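Learning to like a dark floor
October 17, 2022
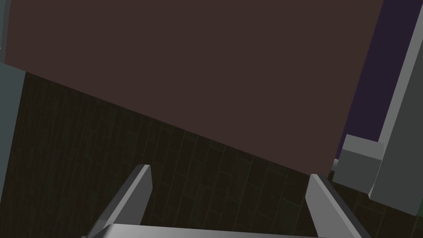 Gus Tran
Blogger, reluctant decorator

So we've been in the flat in Wernley for 24 days now and I have finally stopped apologising to people about the floors. They're dark. Really dark, in every room, and when we got the keys my first thought was that we'd be sanding them back by Christmas. I even got a quote! I won't repeat it here, my mum reads this.

Then Chandrasekhar came round to help with the wardrobe (thank you, again, and sorry about your thumb) and told me to leave them alone for one winter and spend the money on lamps. He's lived with dark boards for years. So I took 400 quid out of the floor fund and off I went.

I've ended up with two lamps from Cevard and a long wool rug, second-hand, 90 pounds from a woman in Bach who threw in a doorstop. The rug has done more than anything else. It's the colour of porridge and the whole living room feels warmer in the evenings, even with the heating off, which it mostly is at these prices.

The one thing I can't get on with is the dust. Dark boards show everything — crumbs, fluff, socks apparently — and I'm sweeping every single morning before work. If anyone has a broom they love, please tell me in the comments.

Next up is the hallway, where the paint is peeling and there's one sad bulb. I've got a tester pot of something called Kavum, a sort of mustardy green, and I'm putting a patch of it by the front door tonight.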